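Strachan Deck String Lights, 48 ft
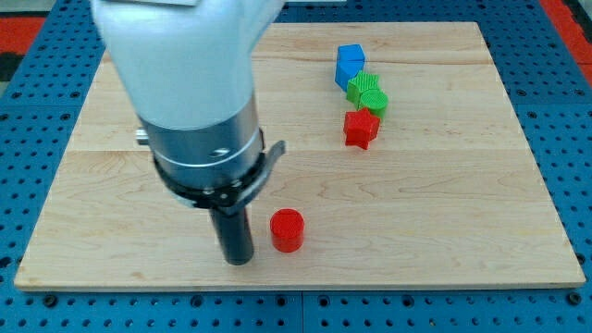 Why we love them

If your deck goes dark at dinnertime and everybody drifts back inside, these are the lights we'd start with. The Strachan set throws a soft, golden light that makes a plain weeknight supper feel like a little vacation, and it's bright enough that you can still see what's on your plate (we've eaten a whole pot of mussels under them, no trouble at all!). We hung our first set in December, on a covered porch, and they've been up ever since.

The bulbs are shatter-resistant and plug in with an ordinary outdoor plug. The cord is thick and a bit stiff straight out of the box, so leave it stretched across the lawn for an hour while you get the ladder out. It hangs much nicer after that.

Choosing a finish

Black cord is the favorite, and it disappears at night against a dark fence or tree line. White looks lovely under a painted porch ceiling. We also carry a green cord for people running lights through a hedge or a grape arbor, though it sells out early in the season.

Hanging them

Every set has a molded loop above each socket. Slip a cup hook or a zip tie through the loop and let the loop carry the weight, not the socket. For an open span with no roof or fence to follow, add the Hudeo guide wire kit. It comes with eye hooks and a turnbuckle, and it keeps the whole line from sagging over the table.

You can join up to 4 sets end to end. Please don't go past that on one outlet.

Dimmer

The Pretitz plug-in dimmer is sold separately, and oh, it's worth having. Full brightness for grilling, then way down low once dessert comes out. The remote works fine from the far end of our yard.

Details

Length: 48 ft, plus lead cord
Bulb color: warm white
Spare bulbs included: 3
Use: covered or open outdoor areas
Warranty: 3 years
Item number: 398

Goes well with

Hudeo guide wire kit
Pretitz plug-in dimmer
Conex outdoor extension cord, green or black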